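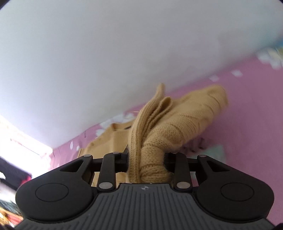 Figure 1. Tan knit sweater.

What Happens to Sweaters in Spring: Knitwear Storage and Disposal Among Students in Lillness

Project report, Introduction to Textiles and Consumption
Group members: Shagufta Soomro, Areeba Chaudhry, Wajid Ansari
Course advisor: Sobia Siddiqui
Submitted 2020-07-02

Background

Most studies of clothing waste that we read for this course look at cheap summer clothes and at jeans. Knitwear gets less attention. It costs more, it is worn for only part of the year, and it is hard to store in a small room. Students who live in shared housing have to do something with it when the weather turns. We wanted to know what they do, and how many sweaters leave the closet for good at that point.

Our research question was: When students stop wearing a sweater at the end of the cold season, where does it go, and what decides that?

Method

We sent an online form to 109 students living in shared housing in Lillness. We got 79 usable answers. The form asked about one sweater only, the last one the person had stopped wearing. We did it this way after a test run in which people were asked about all their knitwear and mostly guessed.

We also did 2 longer interviews by phone. One was with a student who mends clothes for friends. The other was with Shagufta Sandhu, who sorts donations at the Runder secondhand store on Carnegie Street. Both agreed to be named or described in the report.

The form was open through the first half of June. In-person visits to the housing blocks were in our first plan, but we dropped them.

Results

The most common answer was that the sweater was still in the room, folded on a shelf or in a bag under the bed. This was more than half of the answers. The next group had sent or taken it to a parent's home. Donation came after that. Very few people said they had thrown the sweater in the trash, though several wrote in the comment box that they had done so with other sweaters in the past.

We asked why the sweater was no longer worn. Warm weather was the main reason, as expected. Of the other reasons, pilling came first, then shrinking in the wash, then holes at the elbow or cuff. Some people wrote that they did not know how to wash it and had stopped wearing it once it smelled. We had not offered this as a choice, and it came up often enough that we should have.

Fiber made less difference than we thought it would. People with wool sweaters were more likely to send them home, but many of the people who answered could not say what their sweater was made of. A few said the label had been cut out.

From the interviews

Ms. Sandhu told us that knitwear comes into Runder in the wrong season. People donate it in spring when the store has no space for it, and buyers ask for it in the fall. The store keeps what it can in the back room. Pieces with heavy pilling are set aside for rags, even when the knit itself is sound. She said a fabric comb would save a good part of them but that the store does not have the hours for it.

The student mender said almost the same thing about pilling. She also said that most holes she sees were small when the owner first noticed them.

Problems with the study

The sample is small and comes from one town. People who care about clothes were probably more likely to answer. Answers about the trash may be too low, as people may not like to admit it. We also did not define "sweater," and 3 people wrote about hooded sweatshirts. We kept their answers in.

Suggestions

Washing instructions for knitwear could be posted in the shared laundry rooms. The housing office could offer a storage closet over the summer. We also wrote to Drindis, the student supply shop, to ask if they would lend out fabric combs. They had not replied when this report was finished.

Division of work

Soomro wrote the form and the results section. Chaudhry did the interviews. Ansari did the background reading and put the report together.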